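What changed in our dish room

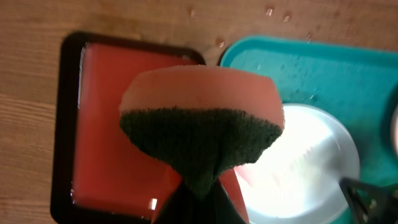 I have worked in the dish room at the Costcombe canteen for six years, and since March part of the job has been done by a robot arm. We serve lunch to 1000 people on a full day, and most of the pots and trays go through the tunnel washer as before. The arm is for bowls and other small pieces that need a scrub first. It uses an ordinary kitchen sponge, pink foam on one side and green scouring pad on the other, the same sort I used by hand. The sponges are now my responsibility. I check them at the start of the shift and swap them when the green side gets thin.

There were five of us on the lunch shift and there are now four. Nobody was let go. Jenő Virág moved to the serving line, which he had asked for before any of this, and his place was not filled. I think that should be said plainly when the company talks about how well it went.

My hands are better. I used to have cracked knuckles all winter. On the other hand, I spend more time standing and watching, and I find that more tiring than scrubbing. When the arm drops something it stops and waits for one of us to clear it. We wrote down 17 stops in the first week. Last week it was down to three.

Training was one afternoon with a woman from Skorosa, who set it up. She left a manual of 73 pages, and I have read maybe half. The pay is the same. I asked if looking after the machine counts as a different grade, and the answer was that they would look at it after the summer. I have asked for that in writing.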